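Cómo puse orden en las notas del móvil (y en media vida) con una sola aplicación

Tres semanas peleándome con etiquetas, carpetas y sincronizaciones

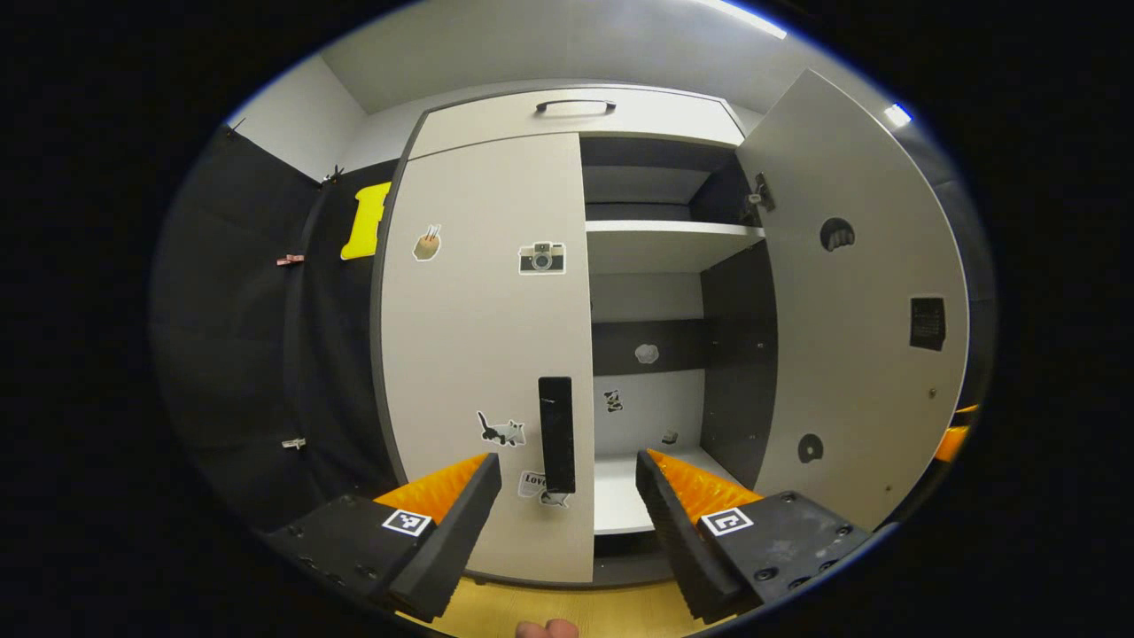 Foto: archivo de la redacción

Tengo que confesar una cosa: hasta junio guardaba las notas en cuatro sitios distintos. La lista de la compra vivía en un chat conmigo misma, las ideas para artículos en el borrador de un correo, las contraseñas del wifi de mis padres en una captura de pantalla y lo demás en la aplicación que venía de fábrica con el teléfono, que abría, escribía y no volvía a mirar. Cuando por fin me senté a juntarlo todo me salieron 436 notas. ¡436! Una de ellas decía solamente «llamar por lo del tubo». Sigo sin saber qué tubo.

El caso es que me puse a probar alternativas y me quedé con Dreltura, que llevaba tiempo viendo recomendada en foros y que me daba una pereza tremenda, porque todo el mundo que la usa habla de ella como si fuera una religión. Pues bien, no hace falta convertirse a nada. Se instala, te pide un correo y te suelta delante de una página en blanco con un botón de más. Lo bueno está escondido en los ajustes, y ahí es donde casi todo el mundo abandona (yo la primera vez también, lo reconozco).

Lo primero que cambiaría es la pantalla de inicio. Por defecto Dreltura te enseña las notas por fecha de creación, y eso para mí es inútil. En Ajustes, Vista, Orden, se puede elegir «última edición», y de repente arriba del todo aparece lo que estás usando de verdad. Ya que estás en ese menú, desactiva las miniaturas. Quedan monas, sí, pero en un móvil mediano te caben cuatro notas en pantalla y te pasas el día deslizando el dedo.

Luego están las etiquetas. Aquí cometí el error clásico de entusiasmarme: la primera tarde creé 22, con sus colores y todo, y a los dos días ya no recordaba qué diferencia había entre «pendiente», «por hacer» y «pronto». Ahora tengo cinco y van de sobra. Si vas a empezar, mi consejo es que no crees ninguna hasta la segunda semana y que entonces mires qué palabras estás buscando una y otra vez en la lupa. Esas son tus etiquetas.

La lupa, por cierto, es una maravilla. Si escribes un guion delante de una palabra la excluye de la búsqueda, y si pones comillas busca la frase exacta, igual que en un buscador de toda la vida. No lo explican en ningún sitio de la aplicación, lo descubrí de rebote leyendo los comentarios de una actualización.

La importación me dio algún disgusto. Para traerme lo que tenía en la aplicación anterior usé Pristar, un conversor gratuito que funciona en el navegador, y me pasó casi todo bien salvo las listas con casillas, que llegaron como texto corrido. Tuve que rehacer a mano la de la maleta y la de los cumpleaños. También probé Gilani, que hace lo mismo y respeta las casillas, pero la versión gratuita solo te deja importar 265 notas, así que acabé repartiendo: las listas por un lado, el resto por el otro. Chapucero, pero en una tarde estaba hecho. Y antes de borrar nada, exporta una copia. Yo la tengo en un lápiz de memoria metido en el cajón de los cables.

¿Pegas? Unas cuantas. El widget de Android se queda congelado cuando el teléfono entra en ahorro de energía, y hay que ir a los ajustes de batería y marcar la aplicación como «sin restricciones» para que se actualice. El dictado por voz pone las comas donde le da la gana. Y la versión de escritorio tarda en arrancar lo suyo, sobre todo en mi portátil, que ya tiene sus años y suena como un secador.

Si lo tuyo es compartir notas con más gente, yo miraría antes Sarken. En casa la usamos para la compra y los menús, y cuando alguien tacha la leche desaparece en el otro móvil al momento. Dreltura también permite compartir, pero cada persona tiene que crearse una cuenta, y convencer a mi familia de crearse otra cuenta es un proyecto de largo recorrido.

Una última cosa que me ha cambiado bastante la rutina: los recordatorios dentro de la propia nota. Mantienes pulsada una línea, eliges «Avisar» y le pones una hora. Yo tengo uno a las nueve de la noche que me abre la nota del día siguiente, y tardo dos minutos en repasarla desde el sofá. Eso sí, quítales el sonido en Ajustes, Avisos, Tono, que el que traen puesto parece una alarma de incendios y el primer día casi tiro el té.

De las notas que importé he borrado ya más de la mitad. La del tubo la he dejado, por si acaso.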